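Subject: Re: [hurkside-home] Washing wool blankets without wrecking them
From: Decha Suwannarat
Date: April 21, 2025
3 min read

Pui-shan Hsu wrote:
> I have inherited two wool blankets from my aunt and they smell of
> cedar and attic. The label on one says Petridis and dry clean only,
> the other has no label at all. The dry cleaner on Betolari Street
> wants more than I'd like to pay. Has anyone on the list washed old
> wool at home and still had a blanket at the end of it? I have a
> front loader and a bathtub. I don't have a yard.

Pui-shan,

I have washed mine at home since 2018, and I ruined one before that, so take this as one person's method.

Start with the smell. Cedar and attic will often go with air alone. Hang the blankets over a shower rod or the back of a couch near an open window for a few days, and turn them over now and then. If they smell fine after that and there are no stains, stop there. Wool doesn't need washing very often.

If you do wash, look them over first in daylight. Hold each one up to a window and check for thin spots and moth holes. Mend the holes before the blanket goes in water. A small hole can be a long one by the time you lift it out, from the weight of the water. Check the binding as well. Satin binding on older blankets can shrink differently from the wool and pucker along the edge, and I don't know a fix for that except to take it off and sew on new.

I would use the tub and leave the front loader out of it. Some machines have a decent wool cycle, but a full-size blanket packs in tight and rubs against itself, and that rubbing is what felts it. That is how I lost mine. It came out thick as a rug and short enough for a crib.

Fill the tub with cool water, put in a small amount of wool wash and mix it before the blanket goes in. Press the blanket down and let it soak for half an hour. Don't scrub or wring. Drain the tub with the blanket still in it, push it to one end, and fill again with water at the same temperature. Two rinses have been enough for me.

Lifting it out is the hard part. Don't pick it up by one corner. Fold it toward you in the tub and get it into something with holes so it can drain. I use a plastic basket. 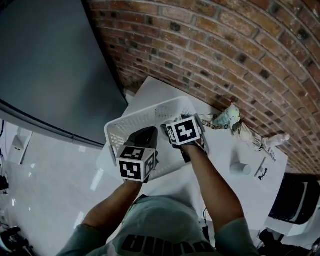 Pui-shan wrote back to me off list to ask whether she could spin it in the machine just to get the water out, and said I could answer here. Yes, on the lowest spin, with nothing else in the drum — and only if the blanket fits without being stuffed in. If it doesn't fit, roll it up in dry towels and kneel on the roll. You will need more towels than you expect.

For drying without a yard, lay it flat over a rack, or over two racks side by side so the weight is spread. Pull it gently square while it is damp. Keep it away from the radiator. Mine take a couple of days indoors, longer in October before the heat comes on.

About the Petridis label: dry clean only can mean the maker was being careful, or it can mean the dye runs. Wet a white cloth, press it on a corner of each color and wait a few minutes. If anything comes off on the cloth, pay the cleaner. I would do the same test on the one with no label, and wash that one first if you care about it less.

For storage I use a cotton pillowcase. The attic is too warm for wool, and plastic bags hold any damp that is left.

If anyone has replaced satin binding by hand, I'd like to hear what stitch you used. Mine has been hanging off one end since last year.

Decha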